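# Budgeting for the Second Arm

*Equipment planning at Brorstead, one year into the Soriano program*

When the operations office at Brorstead submitted its first capital request for robotic handling, the document ran to a single page. It listed an arm, a gripper, a controller and a mounting plinth, and it gave a total. The request was approved in October of last year, and the equipment was installed before the winter closure. By spring the office had returned twice for supplementary funds, neither of them large, both of them for items that any experienced buyer would have entered on the first sheet.

The second request, filed under the name Soriano and dated Dec 19, 2022, is a longer document. It covers 3 additional cells for the returns and repacking hall, where staff handle household goods and printed matter in no fixed order. It also sets out, line by line, what the first purchase failed to anticipate.

"The arm was the part we understood," says Ertuğrul Yazıcı, who heads equipment planning and signed both requests. "We had catalogs and quotations for it. We had very little on paper about what the arm would be asked to pick up."

The distinction has shaped the new budget. In the original request, the gripper was treated as an accessory, and its contact surfaces were not mentioned. The Soriano request gives finger pads a separate line under consumables, with a replacement interval to be reviewed each quarter. Spare sets are to be held on site. Under the old arrangement, a worn set could be ordered only after a fault report had been approved, and the cell stood idle in the meantime.

Simulation has likewise moved from the margins of the plan to its opening phase. Brorstead now holds 5 seats of Todus, a software package in which a cell can be laid out and exercised before any hardware is ordered. The licenses are charged to the project and not to the general technology account, a change requested by the finance office so that the full cost of each cell could be read in one place.

Do-yoon Kong, the engineer responsible for the simulated trials, prepared a schedule of 1191 grasp attempts for the planning stage. The schedule is arranged by type of item, and each group must be completed before the corresponding hardware line is released for purchase. Where a group performs poorly, the planning office may hold the line, amend the gripper specification or remove the items from the scope of the cell altogether. All three outcomes are provided for in the budget, and none requires a fresh application.

"I would sooner argue about a gripper in October than in the week it is delivered," Kong says. "A change at that stage costs us an afternoon. After delivery it costs a purchase order."

The approach has its critics within the company. Saltura, the integrator retained for the first installation, advised that simulated trials be capped at 200 attempts and the remaining hours spent on the floor with the actual goods. Its written comments, attached to the request, note that rendered objects do not carry dust, labels or damaged corners. Yazıcı accepted the point in part. The final plan retains the full schedule but reserves a commissioning period for each cell, during which no throughput target applies.

Other provisions are less prominent but were drawn from the same experience. Training is budgeted per operator, with an allowance for staff who transfer in after installation. Floor marking and power supply appear under building works, with a named approver. The maintenance contract begins on the day of acceptance, where the previous one began on the day of shipment.

The question of which goods belong in the trials proved the longest discussion of the planning round. The first cell had been specified around cartons, and its paperwork assumed flat sides and a predictable position. The returns hall offers neither, so Kong's item list mixes shapes that call for different approaches: the layout printed with this article sets a teal hardcover book, a white bowl tipped on its side and a dark gray cylinder on a wooden surface before a two-finger gripper. A bowl in that position must be taken by the rim or the wall, and a smooth cylinder may turn between the pads as they close. Each case carries its own entry in the specification, and each entry must be settled before the pads are ordered. 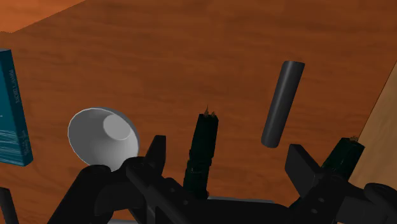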